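Home > Household > Moving & Storage

Movers want a "high value inventory" and I have no idea what counts

Posted by Fraser Laing in July

We're moving two states over and the company (Zolis, if anyone has used them) sent a form where I have to list every item worth more than $100 per pound. Per pound! I own a bathroom scale and a bad attitude. Do people weigh their stuff? My wife's violin is obviously going on there. My laptop, probably. But what about a box of old baseball cards that weighs next to nothing and might be worth $2,000 or might be worth a sandwich? And if I leave something off, am I out of luck?

ambrose_attic

Nobody weighs anything. Go through the house once and write down whatever is small and would make you swear if it vanished. Jewelry, cameras, the violin, coins, the cards. Then take most of that list and put it in your own car, where the only person who can lose it is you.

For whatever does go on the truck, leaving it off the form can limit what they pay, even if you bought the full value coverage. Read the part about "extraordinary value" in the estimate. It's in the smallest type they could find. Get the cards looked at before you list them, too. A number you made up at the kitchen table won't get far with a claims department.

Drorkunitz

just don't use movers. rented a truck, 3 trips, only broke the one lamp and my brother's toe

pat_in_the_garage

Agree with ambrose on the car. I'd add photos, taken before anything gets wrapped, with serial numbers where there are any. When we moved I shot every room from the doorway and then did the desk and workbench up close.
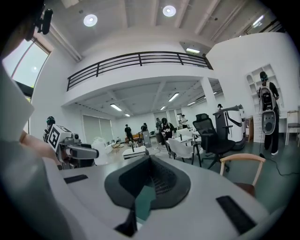 Email the lot to yourself so it isn't living on a laptop in a box marked MISC. Keep your signed copy of the form in your bag, and don't sign the delivery sheet until you've opened the boxes you listed. The driver will sigh at you. Let him sigh.

Comments (3)

stirkon: The toe wasn't covered, I assume.

Drorkunitz: it was not

Fraser Laing: Thanks, all. The cards are riding up front with me. The violin gets the back seat and the kids can negotiate.

Related
Do movers take houseplants across state lines?
How early should I book a truck for summer?
Full value protection or basic coverage?
What to do with half a can of paint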